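The drawer, the socks and the peg

My neighbor Candela Bustamante asked me in June if she should wait with buying a new dishwasher, because maybe soon a robot will wash by hand. She was half joking. I answered too seriously, as I often do, and she went home with more opinions than she wanted. Since then I have tried to put these opinions in order.

I worked eleven years in Sturska, in a shop that packed and assembled small fittings for cabinets. The last four years I was responsible for the line where we hoped to put machines. So I have seen some machines that work very well and many machines that worked well on the day when the seller was present. My view is simple to say: the machines can already do much of the moving, and they can still do little of the fitting. A household is almost completely fitting.

By fitting I mean the last centimeter of a job. To carry a plate from the table to the sink is moving. To put it between two other plates in a rack, when one of them stands crooked, is fitting. To bring a screw to a hole is moving, and to start the thread is fitting. On our line we measured this once for a hinge. A person needed very little time for the last part and did not look. The arm we had on trial from Fosano brought the hinge to the right place 700 times, and in 482 of these times it also seated the hinge without help. The seller was satisfied with this result. My colleague Áine Horgan, who had to free the other hinges with a plastic hammer, was less satisfied.

For this reason I pay attention when people who study robots work with toys. Some friends laugh at it. They say a child of two years puts the star into the star hole, so why do grown engineers need a laboratory for it? But a block with shaped holes is a very honest piece of work. Each hole accepts its own shape and refuses most of the others, and the piece must come at the right place, turned the right way. 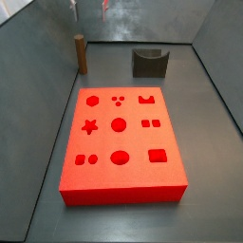
When will a robot be able to empty a dishwasher in an ordinary home?
I expect that it will be possible for simple loads, with plates and cups in known places, several years before it is possible for a full load with lids, whisks and thin glasses.

I will explain why I separate these two. A plate is a forgiving thing. It is round, so it does not matter how you turn it, and you can hold it at any point of the edge. A star is different. If you turn it a little, it does not go in, and if you push, you only make the mistake stronger. The lid of my plastic lunch box is like the star. It has four corners, each corner must catch, and when three have caught the fourth one opens the first again. I do this each morning without thinking, and I have no idea how I would write it down for a machine.

With the old machines we did write it down. Every angle and every speed was a number, and when the supplier changed the box by two millimeters, we had a bad week. The new way is that the machine learns from many attempts, or from a person who shows it. I think this is a real improvement and I do not want to sound like an old man who is against everything new. A machine from the company Pislow, which we tried in my last year, learned to pick up three kinds of handles in one afternoon. We could never do this before. It also learned to drop one kind from too high, because the person who showed it was me and I was tired.

There is one more matter, and it is touch. When I put a key into my door in the dark, I do not aim. I put it near, I feel the metal, I slide it until it falls in. A dowel that goes into a hole in a shelf is the same. The eye is useful until the piece arrives, and then the hand itself stands in front of the hole and the eye sees nothing of importance. From that point a person works with the skin. A machine with two hard fingers must get this information in another way, perhaps from the force in its joints, perhaps from a camera in a better position.

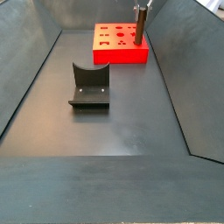
What this means for buying things

To Candela I said finally: buy the dishwasher. It is itself a robot, only we stopped calling it so when it became reliable. The same goes for the washing machine. These machines succeed because we agreed to bring the work to them in a form they like.

I suspect the shop floor will go first, and the kitchen much later. In a shop you can fix the piece in a holder, keep the light the same, and pay one person to watch 90 stations. In my kitchen there is no holder for anything, and there is a cat called Tu.

Folding socks I leave out of the discussion. I have 112 of them, by my wife's count, and I cannot do it well myself.

Comments (3)

marten_k
Good text. We had the same with drawer runners. The arm was perfect until the cartons came in from the cold and the plastic was stiff.

Lid Hater
Your lunch box paragraph is my life. Please write one about fitted sheets.

Áine H.
It was a rubber hammer. Otherwise correct.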